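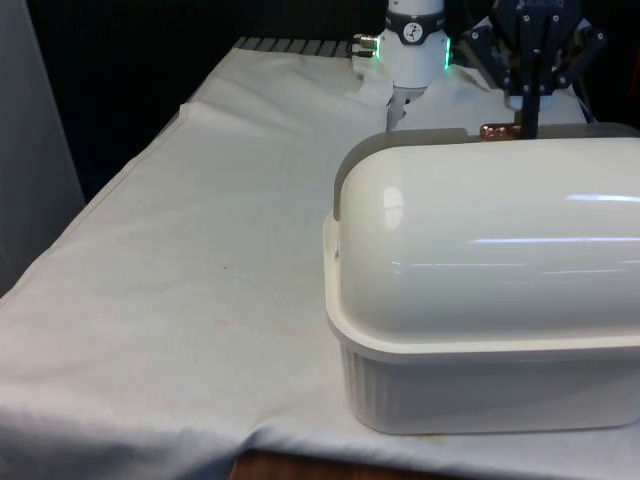

White plastic container on the cloth, right-hand side of the table.

December 3, 2021

Rotgate remaster, season two. Continuing from the last entry.

Finished loading the remaining tapes from the Trinville shelf. Everything in season two now exists as an uncompressed capture on the big volume, with a second copy on the offline drives. The labels on the masters don't agree with the vault sheet in several places, so I've gone by the slate at the head of each tape and written the slate title into the file name. If you are looking for something by its vault number, use the spreadsheet and search the notes column.

Tape 742 is the one that held us up. Sheet says episode 17, label says episode 17, slate says episode 19. It is episode 19. I watched the first act and compared it with the shooting script. The hearing scene comes straight after the titles, and in 17 it hasn't been called yet. Have corrected the sheet and left the old entry struck through.

That leaves us without a proper master for 17. What we do have:

Textless version, no opening titles, no lower thirds, music and effects on channels 3 and 4.
The cable version, with titles, trimmed for ad breaks and with a channel bug in the lower right corner the whole way.
An off-line cut on a much worse tape with burnt-in timecode. Only useful as a reference.

Plan is to conform the textless to the cable version, rebuild the titles from episode 18 and put back the trimmed shots wherever the textless has them. Checked the trims against the off-line cut. Most are a few seconds at the head or tail of a scene. One is a full exchange on the stairs that never aired on cable as far as I can tell, and it's there in the textless with clean dialogue. I'd like it back in, but Kistgate licensed the series as broadcast and they may want it left out. Have emailed them and will leave a gap in the timeline until they answer.

Colour

Captures from the older deck come in slightly green compared with the newer one. Ran the same bars through both and the difference is small but it is there. You see it in the harbour exteriors, where the grey goes a bit sour. I've made a correction for the older deck and saved it in the project as deck_A_trim. Apply it before anything else in the chain. Do not apply it to anything captured after the heads were cleaned in April, those are fine as they are. Capture dates are in the file metadata if the sheet is missing them.

Noise reduction stays low. The test we did on the pilot took the grain off and faces went waxy, especially in the kitchen interiors. I'd sooner have the noise.

QC pass

Put the whole season through Bunnag overnight on the default broadcast template. It came back with 992 flags. Sorted them by type this morning:

The largest group by a long way is black frames, and nearly all of those are the act breaks. Expected. Will raise the threshold for the next run.
Gamut warnings on the neon sign outside the bar. Real, but mild. The legalizer will catch them.
Field order. Reports a reversal in the middle of episode 19, at the insert of the newspaper. I stepped through it and the report is correct. The insert was cut in from another source and has the fields the wrong way round, so it judders when the camera tilts down the page. Must have gone to air like that. Fixed by shifting the shot one line.
Audio dropouts. Mixed bag. Some are silences in the mix and some are tape damage. They need ears, the software can't tell one from the other.
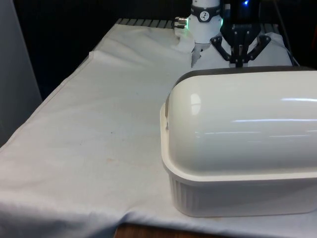 Buppha Limsakul thinks the dropouts should be done before any more picture work, as the captions are going to be retimed off the final audio and she doesn't want to do that job twice. She also pointed out that the cable version of 17 has its own caption file, still with line 21 data intact, and that it would be quicker to lift that and fill in the missing lines by hand than to start from a transcript. Agreed on both. The lifted captions are in the shared folder, untimed for now.

So audio is next. I listened to the dropouts in the first few episodes after lunch. The tape damage mostly shows up as a short dip on the left channel with a click at the far end. Where the right channel is clean and the scene is plain dialogue I've copied it across for the length of the dip. You can't do that under the score, the image collapses to the middle and you hear it. For those I've borrowed from the music and effects track and laid the dialogue back over top. It's slow going but the results hold up on headphones.

The recaps are a separate problem. Each "previously on" was assembled from the aired episodes at the time, so it is a generation further down than the show it is attached to. It looks soft, then the titles come up sharp. Hortensia Ríos asked if we could rebuild the recaps from our new captures. We could. It would mean matching every shot by eye, and some of the narration was recorded over dialogue that was shortened only for the recap. I'd say do the first one as a trial and see how long it takes before promising anything.
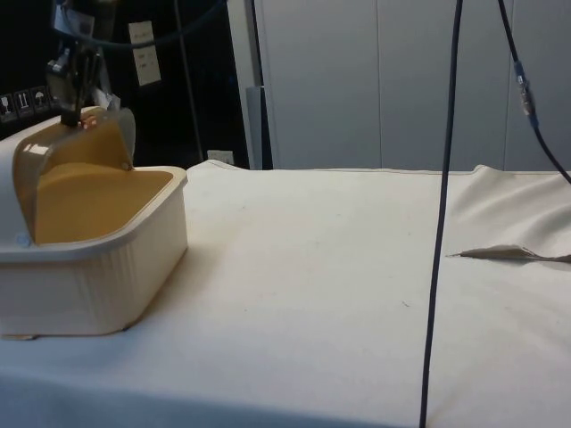 Frame rate, for anyone picking this up cold: the show was shot on film and finished on tape, so there is pulldown throughout, and the cadence breaks at every edit made in the tape suite. Automatic removal works inside a shot and loses its place at the cut. I've been letting it run, then going through the cuts by hand where it leaves a combed frame. The title sequence was made on tape and has no cadence at all. Leave it interlaced until the final step and deinterlace it separately. The same goes for the end credits, which crawl and will shudder badly if they get caught up in the pulldown removal.

Deliverables as I understand them from Kistgate: one progressive file per episode, stereo, captions as a sidecar, original 4:3 framing. They did ask in passing about a widescreen crop. I sent stills showing what it does to the two-shots in the car (foreheads gone) and haven't heard anything further on it.

Still to do:

Answer from Kistgate on the stairs exchange in 17
Dropouts, from episode five on
Trial rebuild of one recap
Rerun Bunnag with the new black threshold
Ask Trinville to check the shelf again for a proper master of 17, possibly filed under 19
Order more labels

Deck A is making a noise on eject. Please don't use rewind at full speed on it until I've had the lid off.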